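Setting up Leka for the first time

Leka is the fact-of-the-day reader from Zelex, and the Curious Body pack is my favorite thing in it: 1,137 short facts on sex, mating and the odd history of both, for people and animals alike! Setup takes one cup of coffee. 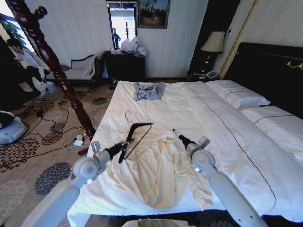

Snežana Berisha

1. Open Leka and choose Packs, then Curious Body. Confirm your age when asked. The pack won't load until you do.

2. Pick a mix. Animals gives you slugs, seahorses and anglerfish (start there, the anglerfish are wonderful). History covers old remedies, love letters and marriage customs. Both is the default.

3. Set a delivery time. Mine is 7:40 a.m., and I read them out at breakfast.

4. Tap Save. Your first fact shows up within 2 minutes.

Note: Facts are capped at 200 characters. Tap the small arrow for the longer version and its source.

Caution: Lock screen previews are on after installation. If your phone sits face up at work, go to Alerts and switch Preview off before step 4. 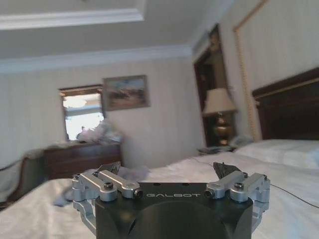

5. To keep a fact, press and hold it until the star fills in. Saved facts go to your Shelf, where you can sort them by animal, century or how surprised you were. I love that last one!

6. To add the October update, go to Packs and pull down. The total should then read 2,670. If it still shows the old number, sign out and back in.

Note: Facts marked Disputed have sources that disagree. Read both sides, they're often the best part.

Next section: Sharing your Shelf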